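Three hundred picks and one number I don't believe

Wed 7 October

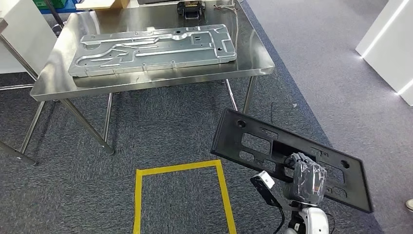

The black plate in the gripper, with the metal panel on the table behind it.

I have been putting off writing this up because the headline result is good and I don't trust it. The short version, for anyone who only wants that: over 300 trials the new grasp selector got a clean hold on the part far more often than the old one did, and I think a fair chunk of the improvement has nothing to do with the selector.

The method comes from Vilho Niskanen's group at Destden. Instead of looking for an outer edge to pinch, it looks for openings in a part, scores each one by how much room the fingers would have, and goes in through the best. You can see why that appeals if your parts are big flat plates full of cutouts. The paper claims it needs no part-specific tuning at all. I have read that sentence in a lot of papers.

We ran it on two parts. One is the black plastic plate, with a round hole near each end and a row of rectangular cutouts up the middle. The other is the ribbed aluminum panel. The plate is close to a perfect customer for this method, and that is my first complaint. If you hand an opening-finder a part that is mostly openings, it is going to look clever. The panel has a few small round holes and one rectangular cutout near the end, so a hold through the cutout means lifting a long piece of sheet metal from one side. The selector picked that cutout again and again. It scored beautifully on finger room and the panel sagged and twisted on the way up.

Now the number. The plate accounts for most of the 300 trials, and the totals got reported with both parts lumped together. Split them and the panel shows no gain I would bet lunch on. Rosalie Hämmerli, who ran the baseline in July, says the split is unfair to the method since it was never meant for thin sheet. Fine, but then the write-up should say so, and it doesn't.

My second complaint is about the baseline itself. The July runs used bare fingers. The new runs used the gripper with its plastic covering on. That could change how a part slides between the fingers, and I can't tell you in which direction, and neither can anybody else here, as we never ran the old selector with the cover. It would take an afternoon.

Then there is what counts as success. A trial passed if the part was still in the hand after 12 seconds. It could be hanging at any angle you like. I went back through the logs and found plenty of passes where the plate had rotated in the grip after the lift. For sorting scrap, who cares. For putting a plate down inside a marked rectangle, the angle is most of the job, and the placement stage was left out of the trials entirely.

I don't want to be only sour about it. The selector is fast, it never once tried to go through a hole too small for the fingers, and the code ran on our setup with very little fuss. Vilho also answered my long and slightly rude email within a day, and agreed about the lumped totals. He disagrees about the cover.

What I have asked for is a rerun with the cover on for both selectors, equal trials per part, and the angle logged at release. Zürcher has offered us a third part with no openings in the middle whatsoever, and I'd like to see what the thing does when it has nowhere to put its fingers. Rosalie thinks it will refuse to pick. My guess is it will find a shadow and go for that.

Comments are open, and if you have tried this method on sheet metal I would like to hear how it went, especially if it went badly.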